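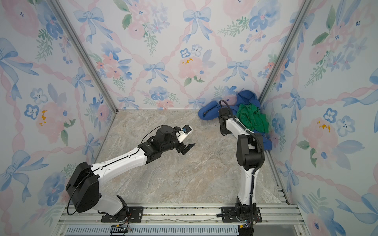

*Floral wallpaper with blue bows and pink roses.*

# School Leaver Savings Grant: Frequently Asked Questions

The Beltdale Savings Society offers a one-off grant to young people who are finishing school or college and starting work or training. These answers apply to applications made under the rules revised on 17/08/2025.

## Who can apply?

Applicants must be aged 17 to 21 when the form is received and must have lived in Beltdale or Brastimby for the whole of the last school year. Membership of the Society is not required at the time of application, but an account must be opened before any money is paid.

## How much is the grant?

The grant is £322. It is paid in one sum into a Starter Account in the young person's own name. It cannot be paid to a parent, an employer or a training provider.

## Can relatives add to the account?

Yes. Relatives and friends may pay in up to £1000 in the first year, in as many payments as they wish. Each payment should carry the account holder's surname as its reference. Cash is accepted at the Khan Street branch only.

## What may the money be spent on?

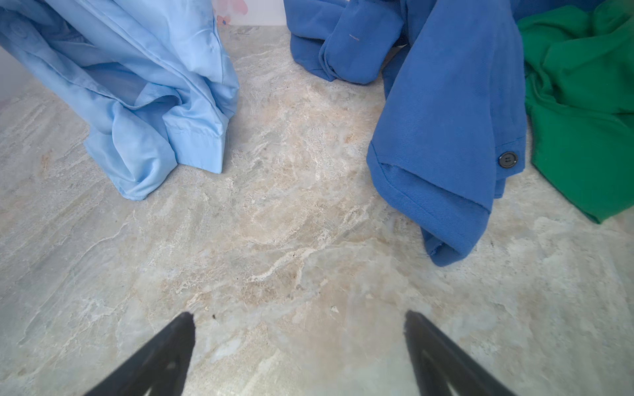

The grant is meant for the costs of starting work or training, and the Society takes a broad view of what those costs are. Travel passes, tools, course books and exam fees are all accepted. So is clothing for interviews or for the workplace, and a plain light blue shirt with buttoned front and proper cuffs qualifies as readily as a full suit. Holidays, gifts and the repayment of existing debts are not accepted. Receipts need not be sent in, but they should be kept for one year, as a small number of accounts are checked.

## Does the grant have to be spent?

No. Any part of it may be left in the account, where it earns interest at the standard Starter rate. Interest is added each December.

## Will the grant affect other support?

It may. Savings can be taken into account when some benefits and bursaries are worked out. Applicants who receive either should ask the office that pays them before accepting the grant. The Society cannot give advice on individual claims.

## How long does a decision take?

Complete applications are decided within 53 days. Forms that arrive without proof of address are returned and the period starts again when they are resubmitted.

## What if an application is refused?

A letter giving the grounds for refusal is sent in every case. The applicant may ask for a review, in writing, within 30 days of the date of that letter. Reviews are carried out by Anoma Herath, who takes no part in first decisions.

## Where should forms be sent?

Young Savers Office
Beltdale Savings Society
79 Khan Street
Beltdale

Questions about a form already submitted should be addressed to Nuwan Weerakoon at the same office, quoting the number printed at the top of the form.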